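4.3 Comparing two hands on the same arm pair

Use this procedure to compare the Pletach hand with the Gimau hand before you settle on one. Allow 15 minutes for each hand.

1. Set both arms to the rest pose and switch off wrist power.
2. Fit the hand and tighten the wrist ring until it clicks.
3. On the Ouali controller, open Hands and load the matching profile.
4. Set arm speed to 300 mm/s and grip force to 15 N.
5. Run Pinch Test on cloth first, then on small hard items.

Caution: keep your own hands off the table while the arms are live.

Note: folded cloth needs a thumb pinch at a corner. A full-hand grasp tends to drag the whole bundle – lower the force before you try again.
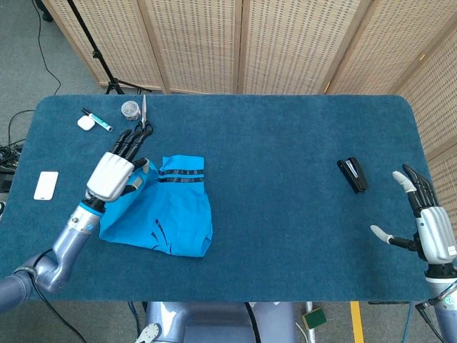 6. Save the log after each run. The controller keeps the last 82 runs and then overwrites the oldest.
7. Repeat with the second hand, leaving speed and force unchanged.

If the controller shows code 77, the profile does not match the hand. Go back to step 3.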